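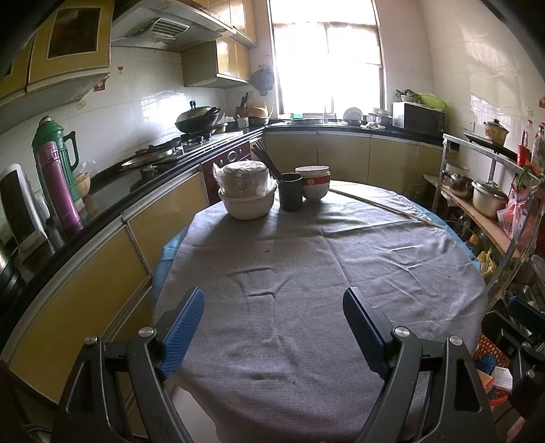 ODDALE, 2/5/26 - Tirnex, the software company behind the group-meal ordering app Estine, has closed a seed round led by the investment firm Effiong. The company will spend the money on the dull end of lunch: who ordered, who paid, and who said they weren't hungry and then ate. Estine also handles what goes on the table, so a dark gray cup of chopsticks and a stack of white bowls with a red band, turned upside down, can be put on the order as shared items and charged to the group. Until now they were charged to whoever answered the door.

Estine is used by 708 small offices, up from 500 last April. Together they place more than 1,520 orders a week, most of them at 11:58 a.m. Tirnex has asked its customers to spread this out a little. They have declined.

"We told investors we would not be changing the world," said Khoa Mạc, founder and chief executive of Tirnex. "There was a pause, and then they asked if we could at least change the invoice. We can do that. It's mostly a font problem."

The new version adds split billing, a standing order for people who always get the same thing, and a cancel button that is the same size as the other buttons. Tirnex has a staff of 22 and plans to hire in support and payments. It has no plans to add a chatbot, though it has been offered several.

The update goes out to current customers first. Pricing stays the same for offices already signed up.

Print this release | E-mail this release

Get Tirnex news by e-mail. We send it when there is some. Unsubscribe at any time.

Press contact | © Tirnex | Back to top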